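We use cookies to remember your settings and count visits. Accept / Manage

Bostura at the Vallow, and my ears are still humming

I've been waiting to see Bostura play a proper room for four years, ever since Raluca Nedelcu lent me their first EP and then had to ask for it back (twice, sorry Raluca). On Friday they finally did it, and I came home so wide awake that I made toast at one in the morning and played the whole record again.

The Vallow holds up to 40 people if everyone keeps their coat on. I got a spot by the left-hand speaker, next to a man who sang every word a beat early, and I didn't mind a bit! They came on late and went straight into "Kostport", which I'd assumed they'd save for the end. Anca Radu sings it lower live than on the record, almost talking the first verse, and then the drums come in and she just opens up. Goosebumps, properly.

There were 11 songs in all, two of them brand new. One has no title yet — Anca called it "the long one" — and it's built on a little accordion figure that Sebastian Gavrilă keeps playing while everything else drops away. I could have listened to that for an hour. The other is quick and a bit silly and had the back row stamping. Costel Moldovan broke a string halfway through it and carried on with what he had left, grinning the whole time.

If I'm being picky, the vocals were buried for the first couple of songs, and I missed "Dinu", which they used to close with. But the encore was Sebastian and Anca on their own with no microphones, and you could hear the fridge behind the bar, it was that quiet.
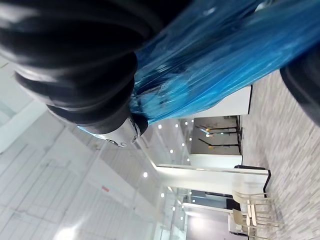 Black ridges, a bit of silver and a lot of crinkled blue.

Support was Ashok Kanaujia, solo with a nylon-string guitar and some very dry chat between songs. I'd never heard him before and bought his CD on the way out. Track four is the one to start with, played loud, with the window open if your neighbours are nice.

Bostura are back in October, same room. I've already asked Raluca to come with me, and this time I'm buying the tickets.

Last updated: Friday, 11.40 pm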